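Section 4. Hanging, Drying and Storing Washable Panels

4.1 Scope

This section applies to all Loletti washable fabric panels supplied with the Malhotra ceiling track. It covers the period between the end of the wash cycle and the return of the panel to its track. Washing instructions are given in Section 3. Instructions for removing the track itself are given in Section 6 and should be followed only by a qualified installer.

Panels supplied before the May revision have a sewn hem in place of the weighted hem. The steps below are the same for both types except where noted.

4.2 Before You Begin

Check the care label on the upper corner of each panel. A label marked with the letter W indicates a weighted hem. A label without this letter indicates a sewn hem.

You will need the following:

A drying line or rail that can carry the full weight of a wet panel
Padded clips (supplied, 10 per panel)
A clean, dry cloth
The storage sleeve in which the panel was delivered

CAUTION: Do not use spring clips with metal teeth. Damage to the weave caused by metal teeth is not covered by the Pulleck warranty.

4.3 Hanging a Panel to Dry

1. Remove the panel from the machine as soon as the cycle ends. Panels left folded while damp may develop creases that are difficult to remove.

2. Hold the panel by its upper edge and shake it gently two or three times. Do not wring or twist the fabric.

3. Attach the first padded clip at the left corner of the upper edge and the second at the right corner. Place the remaining clips at even distances between them.

4. Raise the panel until the lower edge clears the floor by at least 4 inches. A weighted hem that rests on the floor will pull the fabric out of shape as it dries.

5. Smooth the fabric with the flat of the hand, working from the top downward. Where two people are available, one should hold the lower corners while the other smooths the center. Cloth that hangs freely from its upper edge will settle under its own weight and needs very little handling after this point.

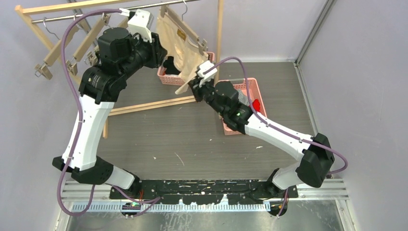

6. Leave the panel until it is dry to the touch along the full length of the hem. In a heated room this takes roughly 10 hours. The hem is always the last part to dry.

7. Wipe the clips with the dry cloth and return them to their bag.

NOTE: Panels may be dried outdoors in mild weather. Keep them out of direct sunlight, which will fade the Tonthorpe range of colors more quickly than the plain range.

CAUTION: Do not tumble dry. Do not place a panel directly over a radiator or heater.

4.4 Pressing

Most panels do not need pressing. If creases remain after drying, set the iron to its lowest heat and press on the reverse side only. Keep the iron clear of the upper tape — the adhesive backing softens with heat and may mark the fabric.

Do not press a weighted hem. Dampen the crease lightly and hang the panel again.

4.5 Returning the Panel to the Track

1. Confirm that the track is clean. Dust in the channel is the most common cause of stiff movement.

2. Start at the end farthest from the control cord. Press the upper tape into the carrier until it is held along its full width.

3. Draw the panel slowly across the opening and back again. If it catches, remove it and check that the tape is straight before trying again.

Panels wider than 93 inches should be fitted by two people. A second step stool of equal height should be used so that both ends are lifted together.

4.6 Storage

Roll the panel around its cardboard core with the printed side facing outward. Do not fold it. Slide the roll into the storage sleeve and lay it flat on a shelf. Rolls may be stacked, provided that the load on the lowest roll does not exceed 50 pounds.

Do not store a panel that is still damp at the hem. Panels in long-term storage should be unrolled and aired twice a year.

4.7 Further Help

Questions about fabric care should be addressed to Radwa Helmy, Customer Care. Requests for replacement clips, cores and sleeves should be addressed to Mudassar Soomro, Parts and Supplies. Please have the panel reference from the care label ready when you write or call.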